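Skatari Pocket Rebounder: two months of solo passing drills

The Skatari is a folding rebound board for soccer players who train alone. It has a single hitting face, a steel rear strut and a hinge that sets the face at one of 3 angles. I used it through August on short grass and on a concrete yard, mostly for first-touch work, and then for another month with an under-14 midfield group.

Setup takes little time. Unfold the strut, push the locking pin through the hinge and step on the foot bar. On grass, two ground pegs go through the foot bar. On concrete the pegs are useless, and the board creeps backward under firm passes. A sandbag across the bar fixed this, but one is not included.

Rebound quality is the reason to buy it. A side-foot pass hit flat along the ground comes back on nearly the same line, with enough pace to force a real touch. The lowest angle suits ground passes. The middle angle lifts the ball to shin height and is the hardest to control. The steepest one is meant for volleys, and there the return depends heavily on where the ball lands on the face. Near the hinge it drops short. 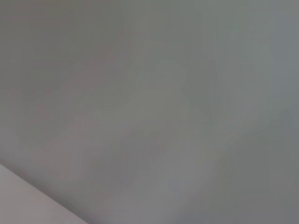 Gray, out of focus.

Noise is a problem. Each strike makes a hollow slap that carries across a yard, and the pin rattles in its hole. Wrapping the pin with tape cut the rattle but made it slow to pull out. The Flument board I owned before was quieter and heavier, and its return was slower. For a player working on receiving under pressure, the faster return is worth the noise. For a beginner I would still pick the Flument.

The hinge needs attention. After the first month the two bolts had backed out enough to let the face wobble, and the ball began to come back to the left. Tightening them with a hex key restored the line. Thread locker would be a sensible addition at the factory. The foot bar has lost some paint, with no effect on use.

With the group, the board worked best as one station in a circuit: pass, receive on the back foot, turn, play into a small goal. Players who struck through the ball got a useful return. Players who chipped under it spent most of their turn chasing.

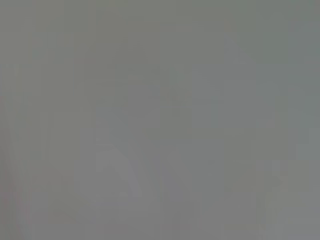 Olesia Vasylenko wrote in to say that her board at Endcombe crept on artificial turf as well, and that turning it so the strut rested against a fence post held it better than any weight. She also found the steepest angle too lively for keepers and now leaves it on the middle one.

I tried the fence post method and it does hold, provided the post is solid. It also limits where the station can go. Holovko sells a wider foot bar that fits the same hinge, but I have not tested it.

Recommended for regular solo training on grass. Check the bolts monthly.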